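## 3. Sorting and packing away your winter bedding

I do this every year once the Clarberg flat warms up, and I've finally stopped making a mess of it. Set aside an afternoon.

1. Wash everything on a gentle cycle. My Prevness comforter takes two rinses or it comes out stiff.
2. Dry it all the way through, then leave it over a chair for 3 hours anyway. Thick seams hold damp longer than you'd think!
3. Fold in thirds lengthwise, then roll from the closed end. Kneel on it if you have to — I do.
4. Slip each roll into a cotton pillowcase and write the bed size on a tag.
5. Put the heavy stuff in first and the pillowcases on top.

**Note:** Wool blankets go in last, so you can grab one on a chilly night without digging.

**Caution:** Don't vacuum-bag down. I did that one January and my good Kerberg quilt stayed flat for weeks.

If you use cedar blocks, sand them lightly before they go in (the smell comes right back). Keep the boxes off a bare concrete floor, and pick a lid that sits down properly on all its edges.
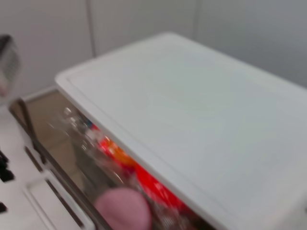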